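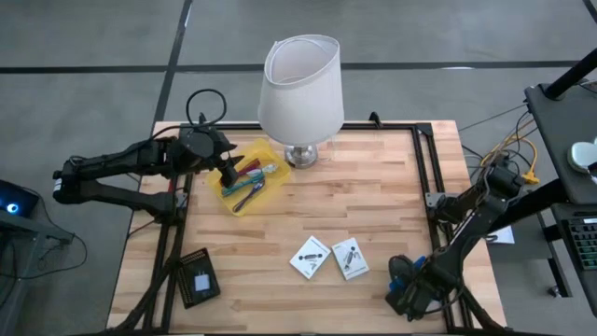
From: Csenge Jakab
To: Lurkstead Robotics Club list
Date: 2026-04-03
Subject: Re: [lurkstead-robotics] Table layout, and who is on which arm?

Hi Teodoro, hi everybody,

Thank you for such a thorough message, and I'm sorry it took me a few days to get to it. I've been grading, and then I've been recovering from grading! I'll put my answers under your questions so that the people who joined this month can follow along too.

Teodoro Tejada wrote:

> Hello all. I went by the lab after the last session to look at the
> table again and I have a few things on my mind before we all start
> recording practice runs for the June showcase.
>
> First, can we please agree on a layout and stick to it? Every time
> I come in, the bin has moved. My left arm program was doing fine
> with the bin up in the back left corner, and then somebody slid it
> toward the middle and I spent my whole evening thinking I had
> broken something.

You are completely right, and I'm afraid some of that was my group. Let's say from now on that the yellow bin lives at the upper left, the lamp stands just to the right of it near the back, and the two white cards go toward the front, near the middle, with the black board to the left of them. It doesn't have to be exact. I would even like it to be a little inexact, with the bin turned a bit one way or the other, so that our programs learn to put up with real life. But the general neighborhood of each thing should stay the same until the showcase is over. Please don't put tape on the tabletop to mark the spots. We did that two years ago and I was still picking bits of it out of the wood at the end of the summer.

> Second, the lamp. I know Ildikó likes it, and I know the task is
> supposed to look like somebody's kitchen table, but the shade is
> wide and it sits right where the two arms might want to meet. Could
> we use something shorter?

I talked this over with Ildikó Bognár and we would both like to keep it. The Pumphrey rules say the table has to have at least one tall household object that neither arm is allowed to knock over, and a lamp is a very fair choice. It does make you think about your path! If you keep the left arm's business over the bin and the right arm's business down by the cards, the two of them have very little reason to go anywhere near the shade. Where people get into trouble is when they try to hand a utensil from one side to the other in a straight line across the back. Bring it around the front. It's slower, I know, but last year we lost far more points to tipping things than we ever lost to the clock.

The shade does lean a little. I have tried straightening it and it goes back to where it likes to be, so please leave it be.

> Third, which utensils are we using? I have notes for a red one, a
> white one, a teal one and a purple one, but Châu's notes say there
> should be a fifth.

Four is right: dark red, white, teal and dark purple. The fifth was a yellow spoon and we took it out of the set, as a yellow spoon in a yellow bin was making everybody miserable. Châu Đàm, could you fix that in the shared notes when you have a minute? The bin is see-through enough that the color of the table comes into it as well, and the vision group has had plenty to deal with.

For the new folks, a tip about the order. Start with whatever is lying on top and has a free end. When two handles cross, it's very tempting to go for the brightest one, and then you drag its neighbor along. Open the gripper wide, come in from above at a slant, and give yourself more room than you think you need. Marianna Kalinowski has the gentlest approach of anyone in the club and I would happily have all of you sit next to her for half an hour.

> Last, the cables. I don't want to be a nag, but they worry me.

Nag away. I'd like everyone to do these before they power up, every time:

- Look at the loop of cable above the left wrist and make sure it has room to swing when the arm reaches in toward the bin.
- Check that nothing is caught between the arm and the rails, on both sides.
- Walk around the right side slowly. The yellow cables run between the table and the desk, and there are thinner black ones tangled in with them. Untangling those is on my list and I would love company.
- Don't roll your chair over whatever is on the floor at the left. Please.

Now, who is on which arm. The left arm goes to Teodoro and Châu, the right arm to Marianna and whoever she can talk into it, and Ildikó will keep the score sheet. We have 548 practice runs saved under the old layout and I'd like to keep them, but put them in the Skultari folder so they don't get mixed up with the new ones. My hope is to have up to 85 good runs in the new layout before we start tuning anything. By good I mean that both arms finish and the lamp is still standing.

On money, we have $1,189 left in the account for the year. The Idari people have quoted us for a spare set of gripper fingers, and I think we should buy it now and not in the last week, when we always seem to need it. If you object, write to me before the next meeting.

Oh, and would whoever has the long hex key from the drawer kindly bring it back? I'm not asking any questions.

Thanks again, Teodoro. I would much rather get a long worried message from you than find out on showcase day that we each had a different table in our heads.

Warmly,
Csenge

Recent messages on this list
Snacks sign-up for June showcase
Pumphrey rules, second revision: what changed for two-arm teams
Saving your runs with sensible names (please read)
Ride share from Lurkstead station
Minutes from the spring planning meeting

Page last updated by the list archive when a new message is received.

This archive uses cookies to remember your sign-in and reading preferences. By continuing to browse you agree to their use.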